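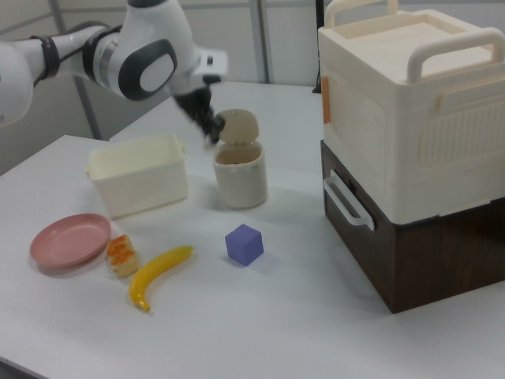 About Gollel Equipment Planning

Gollel helps schools and small manufacturers plan and budget for robotic arms, grippers and worktables. Since opening our Woririco office we have prepared more than 150 purchase plans. Each plan covers the full cost of ownership — purchase, installation, training, spare parts and service — over a period of 5 years. Clients receive a written draft within 12 working days. We accept no commission from suppliers. Requests for the next budget year are received each April at our Prumau office.

87 shares

This site uses cookies. By continuing, you accept our cookie policy.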